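Apprentissage par démonstration – notes de cours
Séance 4 : recueillir des démonstrations avec des pinces tenues à la main
Version de septembre 2018. Responsable : Yvette MacDonald. Travaux pratiques : Jennylyn Gatchalian.

4.1 Rappel

On a distingué trois modes de démonstration : l'enseignement kinesthésique, la téléopération et la pince instrumentée, sans bras. Les deux premiers donnent directement les positions articulaires. Le troisième ne donne que la pose de l'outil et l'ouverture des mors ; la cinématique du robot intervient après coup, au moment du rejeu.

Pour le jeu Plunda (549 épisodes, dont 40 réservés à la validation), seul le troisième mode est utilisé. Le jeu Teltano, téléopéré, sera étudié en juin.
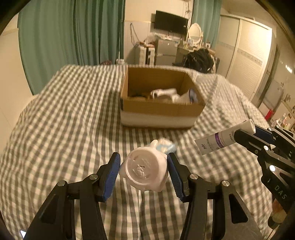
Le découpage d'un épisode bimanuel pose un problème de synchronisation. On note g(t) et d(t) les ouvertures des pinces gauche et droite, p(t) la pose relative de l'une par rapport à l'autre. Un segment commence à la fermeture d'une pince et finit à sa réouverture. Avec un flacon blanc couché entre les patins bleus d'une pince et un tube souple dans l'autre, deux segments se recouvrent : les mettre bout à bout fausserait l'ordre des actions. On conserve donc deux pistes, étiquetées séparément, sur une horloge commune. Le tube demande en outre une remarque sur g et d – l'ouverture mesurée n'est pas une largeur d'objet dès que celui-ci se déforme.

4.2 Atteignabilité

Une trajectoire de main n'est pas toujours exécutable. Avant l'apprentissage, on vérifie pour chaque pose l'existence d'une solution de cinématique inverse, puis la continuité de la branche choisie. Sur le banc Talavera, le rayon utile est de 800 mm. Une pose isolée hors domaine peut être interpolée ; une suite de poses hors domaine entraîne le rejet du segment.

4.3 À préparer

Lire le chapitre 2 du polycopié Jarnerby. Tracer g(t) et d(t) pour un épisode au choix, y reporter les bornes des segments et justifier le seuil de fermeture retenu.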